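Gripper Station Planning, Vaher Workroom
Photo gallery and budget notes
Posted by Merike Paulauskas

Welcome, and thank you for stopping by! Several of you asked after the June open house how we decide what to buy for a new station and what to leave on the wish list for another season, so I've put our notes on this page. I meant to keep it short, but anyone who has sat through one of my planning meetings will know how that usually goes.

The question in front of us this year is whether to add a second pair of hand-held grippers to the Vaher workroom, or to put the same money toward the arm we looked at from Zorach. I have gone back and forth on it more times than I care to admit. The arm is lovely (I watched the demonstration twice and would happily have watched it again), but it wants a heavier bench, a guarded area and a service plan, and those three lines together come to more than I expected when I first sat down with the price sheet.
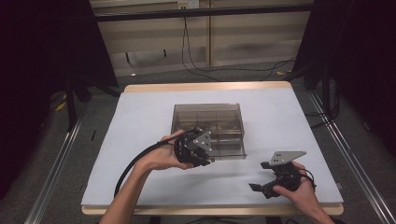
The hand-held route is a much gentler purchase. Our quote from Mastow for one pair, with mounting plates and cables, is $2,105, and they will hold that price while we make up our minds, which I thought was very decent of them. Delivery is 8 weeks. If you're planning something similar, do ask whether the cables are included, and ask how long they are, because longer ones were a separate line on our first quote and I nearly missed it!

Then there are the smaller things, which I always tell people to write down first and not last. Divided storage boxes are cheap and we never seem to have the size we want, so I've put in for more of them in a couple of depths. Table coverings get tired and need replacing. I've set aside around $50 a month for odds and ends like these, and I'd rather see a little of it left over than go hunting for tape money in the middle of a job.

Ematus came in with a bundle that covers grippers and table together, and on paper it looks like a bargain. We already have tables we like, though, so for us it would mean paying for furniture that ends up in the hallway. If you're starting from bare carpet it may well suit you, and I'm glad to pass along the name of the person I dealt with there.

A word on spares, and then I'll let you go. We plan on 2 spare sets of jaw tips per pair, ordered with the grippers so that everything travels in one shipment. I used to leave spares until the next budget, and the freight on those little parcels added up to a silly amount over the year.

My recommendation, for now, is the second pair from Mastow this year and another look at the Zorach arm when the bench question is settled. The quotes are in the blue binder by my desk if you'd like to go through them, and I can usually be talked into a cup of coffee while you read.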